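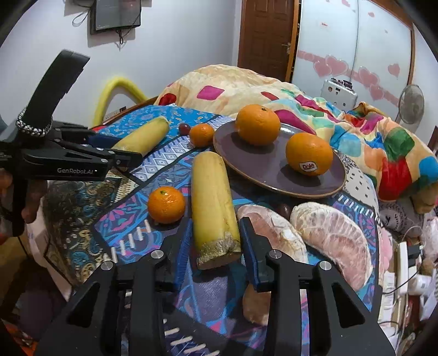
Regula Fuchs answers the phone with a drum machine still running behind her. "Sorry, sorry, one second," she says, and then there's a thump and it stops. She's been up since five finishing a mix for a friend, and she sounds happier about it than anyone should.

Fuchs makes music as Brastach, and if you caught her tape on Bestholm in May you already know why I wanted to talk to her. It had 39 minutes of wobbly, warm, slightly seasick techno on it, and I played it so much that my neighbor asked me what it was (he bought one!). Now she's back with a four-track EP called Zemel, and it's even better. The kicks are bigger, the melodies stick around longer, and the second track, "Atinga," has a bass line I've been humming in the shower all week.

"That bass line was a mistake," she tells me. "I had the sequence set three steps too short, so it kept falling over itself against the drums. I went to fix it and then I noticed I was dancing. So I left it and built everything else on top."

She grew up playing the organ, badly by her own account, and got her first synth from a cousin who was moving and didn't want to carry it. It's still on most of her records. "Two of the keys don't work, the low D and the F sharp above it. You'd be amazed how much of my music avoids those notes."

The EP took three weeks to write and the better part of a year to finish. Fuchs kept changing the order, then the mixes, then the order again. What finally settled it was playing the tracks out in a small room with a very loud system.

"The closer used to be nine minutes long," she says. "I played it and around minute six I could see people going to get a drink. Fair enough! I went to get a drink too. I cut it down the next morning."

That closer, "Slow Ferry," is my favorite thing she's done. There's a chord that comes in late, all hiss and tape flutter, and it just hangs there while the hi-hats drop out one by one. I ask how she got that sound and she laughs for quite a while.

"Cheap cassette deck, dying batteries. I've tried to do it again with fresh ones and it sounds terrible."

Live dates are coming in the fall, with a set she's rebuilding from scratch so she can leave the laptop at home. She's nervous about it. "If the sequencer crashes I'll have to sing," she says, "and I don't want to do that to people."

Zemel is out now on Bestholm, on vinyl and digital. Start with "Atinga" and turn it up.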